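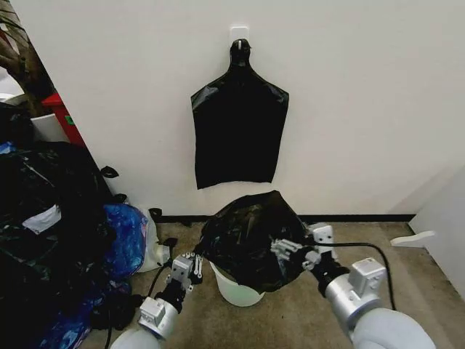

How to Line a Small Trash Can (and Where to Keep the Next Bag)
By Deisy Benavides

I have lined a lot of trash cans. We have one in every room at the Nusta studio, plus a few that seem to move around by themselves, and every one of them wants a fresh black bag on the same afternoon. Somewhere in there I became a person with opinions about wall hooks.

This method keeps a spare bag hanging on the wall directly over the can, so that whoever takes the trash out has no excuse left. They will find one anyway, but it will have to be creative.

What you need

A round waste bin, the small kind that goes beside a desk
Black trash bags that are wider than the bin's mouth
One stick-on wall hook
A damp cloth
Patience with static

A word about bag size. I once ordered a carton of 300 from Hondlow because the price was wonderful, and the price was wonderful because the bags were an inch too small for any can ever made. We used them for shoes. Measure the distance around the rim, halve it, and buy a bag whose flat width is more than that. Too big is fine. Too small will come off the rim and follow your first banana peel to the bottom.

Putting up the hook

1. Set the bin where it's going to live. Do this first. I have a hook in the hallway that presides over nothing at all.

2. Wipe the wall above it with the damp cloth and let it dry all the way.

3. Peel and press. Hold the hook flat against the wall for 30 seconds, which is longer than you think, and then follow whatever waiting time the package gives before you hang anything on it. A bag weighs next to nothing, so you don't need the heavy-duty version. You do need to keep people from hanging their coats on it, and for that I have no method.

Height matters a little. The bottom of the hanging bag should clear the bin so it doesn't trail in the coffee grounds. If your wall is painted in something chalky, test the adhesive in a corner before you commit.

Hanging the spare

4. Shake one bag out of its fold. Leave it flat for now.

5. Gather one end into a narrow neck, as if you were about to put a ponytail holder on it. Which end? I hang mine with the open edge down, so that I can get both hands inside without taking it off the wall first. Ellis, down the hall, hangs hers the other way up and we've agreed to stop discussing it.

6. Loop the neck over the hook prong. Don't poke the prong through the plastic. A bag with a hole in it looks exactly like a bag without one until you pour soup in.

Lining the can

7. Open the bag fully. If the sides cling together, rub the edge between finger and thumb, or breathe on it, or say something to it. Once there's a gap, get both hands in and pull them apart. 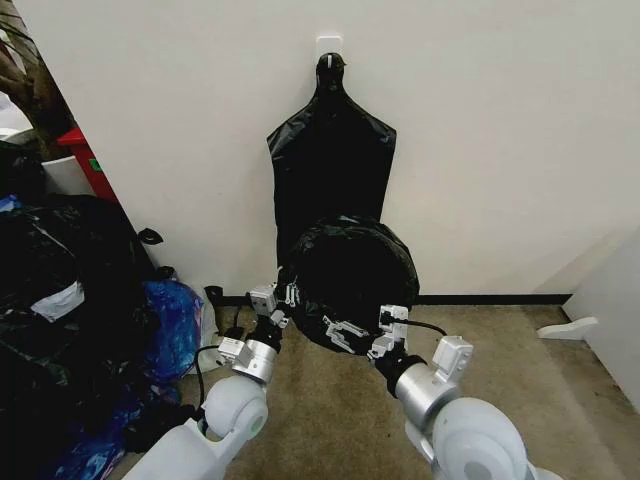
Black bag gathered into a neck at the hook, with more of the black plastic bunched up below it.

8. Lower the closed end into the bin and push it down with your fist until it touches the bottom. Most people skip this, leave a hammock halfway down, and then wonder why the can fills up so fast.

9. Spread the mouth over the rim, then turn the extra down on the outside, working your way around. You want at least 4 inches of overhang. It will be lower on one side. You can fix that by tugging the high side, at which point the low side becomes the high side, and you may do this for as long as you like.

10. Run a hand around the inside to let the trapped air out. If the bag still balloons, lift the rim in one place, press down in the middle, and fold it back over.

If the bag keeps slipping

Pinch the slack at the back of the rim, twist it once, and tuck the twist under itself. This also hides some of the plastic, for those who care. The Fallumeo people sell a band for the purpose. I bought one in August and it's a perfectly good band, currently holding my paintbrushes.

If the hook keeps falling off

Check whether the wall was really dry. Then check for coats.

Keeping the rest of the bags

Mine live in a heap in the corner, and I'm not going to pretend otherwise. If you have a shelf, stand the roll on end inside an old coffee can. You can also leave 6 folded bags flat in the bottom of the bin, under the liner, though if the liner leaks you'll be throwing out all of them. I did that twice before I bought the hook.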